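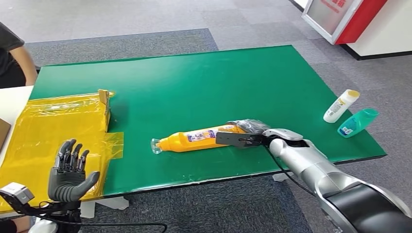
Wrapping laundry detergent for a long move, cap end or bottom end?

marrowfield_jo
Hello all, long-time reader here and I finally have something to ask. We're moving in December from our rental in Totitz to my mother-in-law's old place in Widach, and I have been collecting cleaning bottles the way other people collect mugs. Orange ones, a white one with a yellow cap, a teal one I keep forgetting to use up. My sister says pour the lot away and buy new. I can't bring myself to do it, partly because I'm cheap and partly because I really like the orange one (it's the only thing that gets grass stains out of my son's socks!).

So my plan is plastic wrap around each bottle, laid on its side in a low box, with tape over the lot. My husband thinks the wrap should go around the cap, where the leaks happen. I started at the wide bottom end, because that's the part that gets knocked about and it gives you something to hold on to while you wind. We have been having this conversation for two evenings now. Who's right?

pegandline
Your husband, sorry! I've moved 5 times and every mess I ever had came out of a cap. Take the cap off, put a square of plastic wrap over the opening, screw the cap back down over it, and then wrap the outside however you like. And please stand them up. Liquid on its side for a whole truck ride is asking for it.

dorrit_k
I'm going to disagree a little with peg about standing them up. Tall bottles tip over in a half-full box and then they lie wherever they please, usually on top of the towels. If they're snug and flat they at least stay where you put them. Mine went flat in a shallow box, 12 bottles, with old pillowcases stuffed in between, and I lost maybe a spoonful out of one of them.

pegandline
A spoonful of detergent is a lot of detergent once it meets a rug, dorrit. But fine, I'll allow that a snug box beats a loose one whichever way the bottles point.

Ecaterina Vlad
Good evening everyone. I packed kitchens and laundry rooms for Ehlers for years before my knees retired me, so I have opinions, please bear with me. We wrapped both ends. Cap first, as peg says, with the film under the cap, and then around the body so that the label stays clean and readable. Please don't cover the label completely if you can help it. At the other end somebody has to know which bottle is the floor cleaner and which is the softener, and that somebody is usually tired and hasn't had dinner.

It matters even more when the label isn't in your own language. I have an orange P&G one with Chinese text all over it, 净含量:800克, so 800 grams, and if I covered that up I'd never remember how much of it goes in. 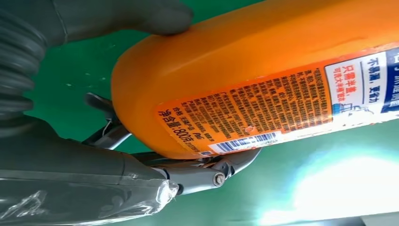 My neighbor read me the red part, 只需半盖, and it means half a cap is all you need. I had been pouring a full cap since spring! She says the line under it is about doing a big load of clothes with that half, and the dark blue part promises less leaking and less effort. I would still put film under the cap, whatever the label promises.

marrowfield_jo
Oh, this is lovely, thank you Ecaterina. Half a cap! I've been glugging mine in with no cap at all, so now I have to go and read every bottle I own. Does it matter what sort of film? I have a roll of the Clumis stretch wrap, 300 feet of it, and I'm determined to use it on something.

Ecaterina Vlad
Clumis is fine, it sticks to itself and comes off without leaving anything behind. Go around twice and pull it firmly. Crinkles don't matter. Don't put tape straight onto the label, it will take the print off with it.

sockdrawer_len
Am I the only one siding with the sister? It's almost 200 miles, and there are shops in Widach. Every box you fill with half bottles is a box you have to carry up somebody's stairs. Use up what you can, give the rest to whoever has the apartment next.

dorrit_k
Len, you said the same thing about spices last year, and then you drove back for your paprika.

sockdrawer_len
It was good paprika.

marrowfield_jo
Well, I've compromised. The teal one is getting used up this month, the floor stuff goes to the lady downstairs, and the orange ones and the white one come with us, film under the caps and wrap on both ends. Husband is pleased to have been half right. Does anyone have a trick for powdered bleach? The carton has gone soft at one corner and I don't trust it.

pegandline
Big jar with a lid, and tape the front of the carton to the outside so you keep the directions. Then put it in a different box from the towels, please, for my sake.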